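Reece Crabtree
2020-07-07

OK so I finally did the Basket. If you've been reading along since March you know the Basket. Wire mesh, big, started as the place for toys that had no place, and by summer it was the place for everything. Thread!

Some background first. The playroom at our house in Cheetham is tiny, more of a wide hallway with a door on it. We have proper bins on a shelf (Hikside ones, the canvas kind, I love them) and each bin has a job. Blocks in one, trains in one, dress-up in one. And then there's the Basket, whose job is "I'll deal with it after dinner."

We have two kids who like very different things. One is all about balls. If it bounces, it comes home with us. The other one likes cans and wrappers and bits of cloth, anything that crinkles or can be a blanket for something. You can guess how the Basket got this way.

My plan was to tip the whole lot out on the floor and go. My neighbor Mervyn Catterall talked me out of that (over the fence, very firmly, he raised four kids). He said put it on a table, at standing height, and take things out from the top one at a time. Best tidying advice I've had in years. My knees agree!

So, green cloth on the table, basket on the cloth, shape sorter next to it. Let's go.
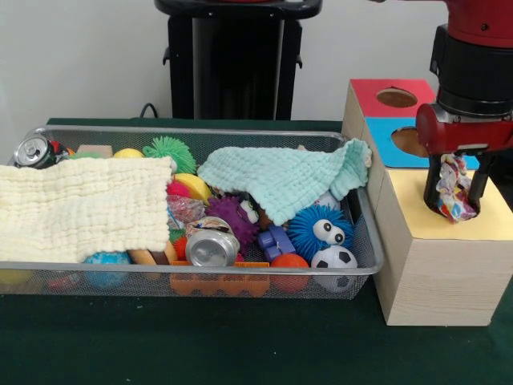 The Basket, in all its glory. Yes, those are cans.

First thing I learned is that cloths are the enemy. I'd been calling it a toy problem and a good half of it was fabric! Two waffle-weave ones, a cream and a mint green, draped over the top and hiding what was under them. They're lovely cloths and I'd been looking for the mint one for ages. Both went straight in the kitchen drawer and the Basket looked better right away.

Fabric scraps are a different story. I keep the bright multicolored ones, even the crumpled ones, for collage days. They get a shoebox now. Lid on.

Next up, wrappers. I found clear ones and a big crinkly one with colorful printing on it, and I have to confess I was ready to throw them all out. My youngest was NOT ready. We made a deal – one crinkly wrapper stays, and the rest go. It took some 28 minutes of talks to get there and I'm still proud of us both.

Cans! The silver aluminum ones are for the recycling, plain and simple. They get used as drums, then as towers, then they roll into the Basket and live there forever. New rule as of today is that a can gets one afternoon of being a drum and then it's off to the blue bag by the back door.

Now the good part, the balls. I had so much fun with this. Yellow, orange, a pinky red one, a blue one with a pattern, the soccer-patterned one that everybody fights over. I got out a deep bin and they all went in together and oh, it's a happy sight. Why did I not do this in March?

The spiky squishy ones get their own spot, because they pick up every bit of lint in the house if they touch fabric. There's a bright green one, a purple one with a little face, and my favorite, the blue one with the enormous googly eyes. He stared at me the entire time I worked. I've put him on the windowsill where he can keep an eye on the street.

If you have squishy ones, wash them! Bowl of warm water, one drop of dish soap, swish, rinse, leave them on a towel overnight. They come up like new. I wish I'd known that before I gave up on the first batch.

Wooden pieces were the slow bit. Pale blocks, a tan piece I can't place, and I had to check each one against the block bin and the train bin. The tan one matches nothing. It's in a jar on my desk marked "belongs to something." If you also have a jar like that, please tell me, I need to know I'm among friends.

The orange plastic tray at the very bottom was a great find. It has rounded cups in it, and I'd been thinking about buying a sorting tray for weeks! It's on the art table now, holding buttons and pompoms.

And the blue plastic brick went home to the brick box, where it joined what feels like 800 others. No ceremony. Straight in.

A few people asked about the shape sorter. It's the wooden cube kind, with a red top on one cube and a yellow top on another, and round holes the kids love posting things through. It came from the toy swap in Kestbridge. I don't know who made it so please don't ask me for a link, I've looked!

What's left in the Basket tonight: nothing. I'm keeping it though. I think it'll go by the front door for the walk home stuff, pinecones and sticks and so on. My other half says this is how it started last time, and, well, yes.

Next week I'm doing the cupboard under the stairs, where the old Velov tent is and at least one sled. Send me your sorting tricks before then, and if anybody knows what a small tan piece of wood might belong to, my jar and I are waiting.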